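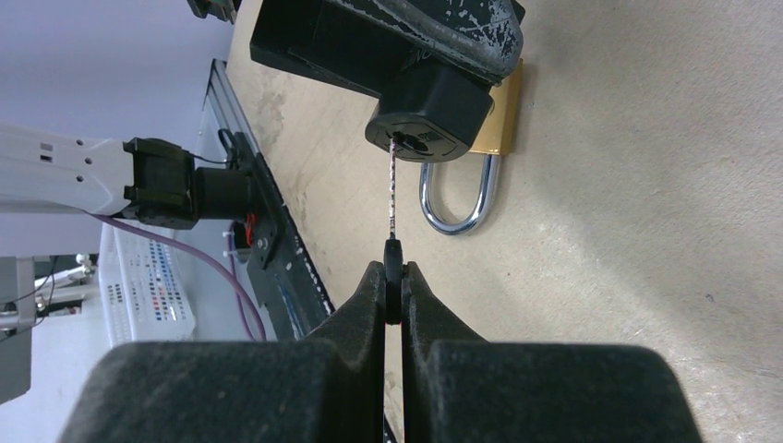
I own more padlocks than I own things worth locking up. I came to this realization in October, when I emptied the storage unit at Bustos (unit 708, second floor, the elevator that smells like soup) and carried everything home in the back of the car, and I have been avoiding the consequences ever since. The consequences live in a coffee can. Last week I finally tipped the can out and started trying keys, which is a slow way to spend an evening and gets slower when you begin, as I did, with no system. You get to know a padlock from the wrong side, with the shackle hanging down and the key pointing at you, and for a moment every time you believe this is the one. The key goes in. My heart lifts a little. Going in means very little, I have learned. Half the cheap keys in the world will go into half the cheap locks and then sit there like a guest who won't take his coat off.

My sister-in-law, Delia Montecinos, has views on this. Delia keeps her spare keys on labeled hooks, and the labels are typed. She told me over the phone that any key not matched to a lock after ten minutes should be thrown out, and any lock without a key should go with it. I said what if they turn out to belong together. She said then they can be happy together in the trash.

I didn't take her advice, obviously. I made tea and got out the good lamp.

What was in the can

Mostly brass. I seem to have gone through a long brass period, from the first apartment through the shed years, when I would buy a padlock every time I went into Lalis for something else. Lalis is the hardware store by the post office, and they keep the padlocks right at the register, where other stores put the gum. I have never been able to stand in that line with dignity. I'd go in for picture hooks and come out with picture hooks and a padlock, and by the time I got home the thing I'd wanted to lock would already be somewhere inside another thing.

There was the one from the bike I sold. There was the gate lock from the old house, which I apparently took with me when we moved, so I suppose the new people have had an open gate all this time. Sorry about that. There was a combination lock whose number I remembered instantly, 908, with no memory at all of what it had ever been for. I can't reliably produce my own license plate, but I'll have 908 until I die.

And there were the keys. Loose keys, keys on string, a key taped to an index card on which I had written, in confident ballpoint, "the other one."

Small ones get the worst treatment. A little brass padlock with a stamped oval on its face looks almost too respectable to be junk, a bit like a piece of luggage that has come down in the world, and you set it to one side because it's nice, and then the side fills up with nice things. Put it on a scuffed tabletop among the smudges and scratches and it's the best-dressed thing for miles. I have never once thrown away a small padlock. I have lost plenty, but that takes no character. 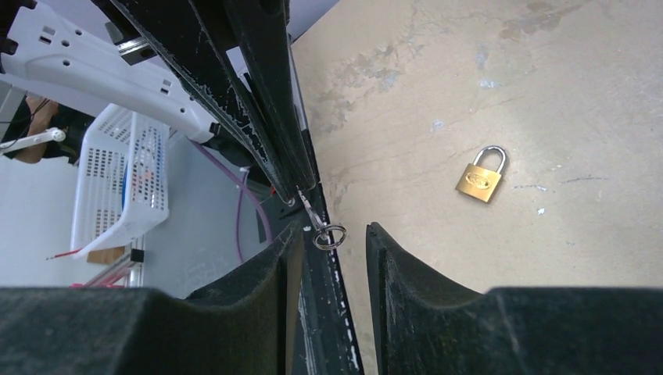 The method, such as it is

After the first evening I called Natsumi Tamura, who used to manage the front desk at Gikilano, the gym I belonged to for a while in the sense that they had my bank details. Natsumi spent years cutting abandoned padlocks off lockers with a bolt cutter the length of her leg, and she is the only person I know with professional feelings on the subject. Her first question was whether I was starting with the key or with the lock. I said whichever was closer. There was a silence.

So now I do it her way. Take one lock. Try every key in it. If something opens it, the key goes onto a ring and the ring stays with the lock, no exceptions, even if the phone rings. If nothing opens it, the lock goes in the box by the door. You don't pick it up again for one last try with the key you had a good feeling about.

I asked about graphite, because I'd read about graphite. She said a little puff in the keyway, fine, but not the spray oil I was holding at that exact moment, which she could somehow hear. The oil picks up dust and turns to paste. This explains a good deal about the shed.

She also said to leave the matched ones open while I worked. A closed padlock tells you nothing about itself, and by the third cup of tea you will not remember which ones you've done. I wouldn't have thought of it, and it has saved me from going around the whole lot again, which on the first night I did, with growing excitement, matching up pairs I had already matched before supper.
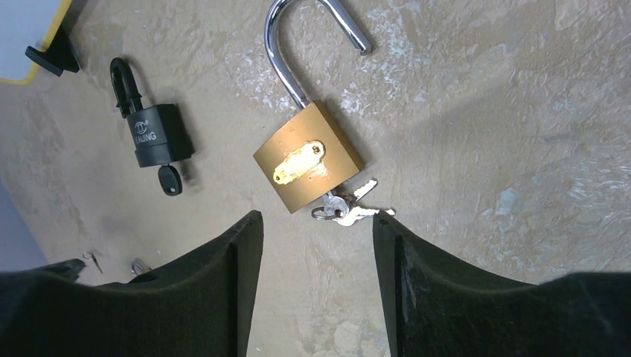

Open, keys attached. The plate has seen some things.

I have a soft spot for a lock in that condition. When the lettering or finish is rubbed away you can't look the thing up or complain to anybody, and you are left with a piece of brass and whatever keys came along with it. A whole cluster on one split ring seems generous to me. My own locks came with two keys each at best, and I divided them immediately, one to use and one to put somewhere safe. Somewhere safe turned out to be the can.

As for what happens next: the matched locks are going on a rail inside the closet door, shackles through a length of chain, each with its ring hanging off it. I bought the chain at Lalis. I stood in the line and looked at the ceiling. It came to 37 dollars with the rail, considerably more than the value of anything it will hold, and I did not mention the figure to Delia.

The box by the door is another matter. Natsumi says a scrap yard will take brass, and that I should expect enough for a sandwich. There's also a man at the Kotoron flea market who buys keyless locks to practice picking on, or so he tells people, and I have decided not to ask follow-up questions. I'd quite like to see the gate lock go to someone who'll make an effort with it.

The index card key is still on the kitchen windowsill. It fits nothing in the can, it isn't the shed, and it isn't either of the suitcases. I tried it in my neighbor's mailbox (with permission, mostly). If you lived in our building before we did and you're missing the other one, leave a comment.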